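Come bake with me at Felila (part-time, early mornings)

I'm looking for two people to join me on the morning bake, and I'd love it if one of them turned out to be you! Felila is a small bakery with a big oven and a very loyal line at the door, and since December we've been selling out of rye before lunch. Great problem to have, but my arms are tired.

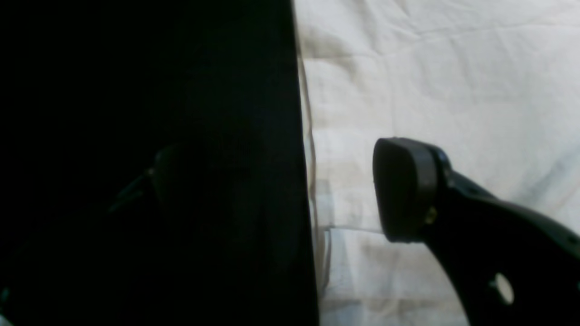
Aileen Soriano
Head baker, Felila

You don't need a diploma. I started out washing trays for Wouter Vandenberghe, who taught me everything I know about sourdough (and quite a lot about Belgian cycling), so I'm happy to train the right person from scratch. What I do need is someone who can get up early, lift a sack of flour and be nice to people before coffee.

The job is 2 shifts a week to begin with, and more if you like it and we like you. You'd be shaping loaves, loading the oven, and packing the wholesale order for Hendriks, who want their rolls on the van by six and will call me if they aren't. Pay is monthly, $1,485 once you're past the trial weeks - during the trial it's by the hour, and I'll go over that with you when we talk. You also take home bread, more than 40 kinds over the year if you count the holiday stuff.
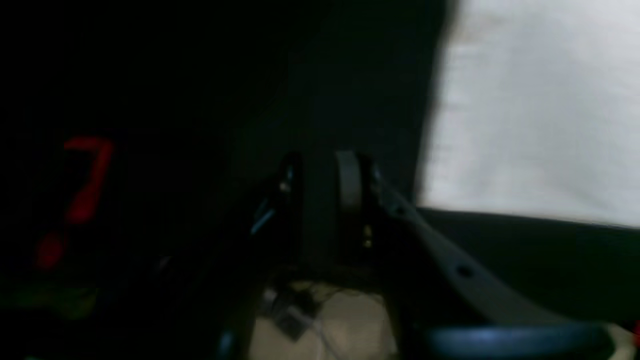 A red 7 glowing in the dark.

To apply, send me a few lines about yourself and the best thing you've ever baked, even if it was from a box. No résumé needed, though I'll read one if you've got it. Hollis Yazzie does our schedule, so please mention any mornings you can't work. I'd like to hear from you by January 15, 2023, and trial shifts start soon after that.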